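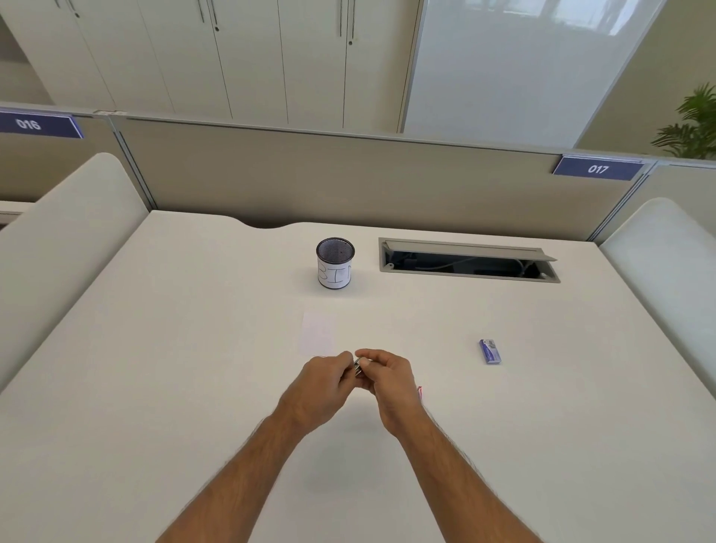

Oona Salminen put it to us at the first site meeting that people at Drurngate did not clear their desks so much as push things to the back until the next person dealt with them. Other staff made the same complaint in milder terms, and it became the starting point for this part of the study.

**Figure 3.** Handling a small metal object at a shared white desk. The mesh cup at the back carries a paper band lettered "BIN", and the lid of the cable opening is up.

### 4.2 Small items and where they end up

The Drurngate office has 40 desks, none of them assigned. We logged 765 small items left on desk surfaces at the end of the working day. An item was counted if it could be held in one hand and was not fixed to the desk. Paper was counted only if it was smaller than a standard sheet, so sticky notes were in and printouts were out.

Metal stationery and loose fittings made up the largest group. Staff tended to pick these up, turn them over and put them down again, often several times in a morning. When asked, many could not say who had brought the item to the desk. Erasers, small packages and unused notes behaved differently. They stayed near the spot where they were first set down, usually to one side of the working area, and were moved only when someone needed the space for a laptop.

The back of the desk was treated as storage. Cups placed there filled up with pens within a few days unless they were labelled. A handwritten label was enough to change this. At desks where a cup was marked as a bin (Figure 3), pens were seldom left in it, although two participants told us they were unsure whether food scraps were allowed. We had given no instruction on this point and have since added one to the desk guide.

The cable opening caused more trouble than we expected. Staff who plugged in during the morning often left the lid up until they packed their bags, and small objects near the rear of the desk could fall through. Of the logged items, 58 were recovered from the cable space. Most were clips, caps and coins. Aatos Huttunen suggested a shallow tray beside the opening, and this was tried at the window desks only.

Colour also mattered. Pale notes on a white surface were missed by the evening cleaners and by our own recorders, and the count for notes should be read as a low estimate. Desks with a darker finish, which we saw later at Vetenness, are discussed in Section 4.3.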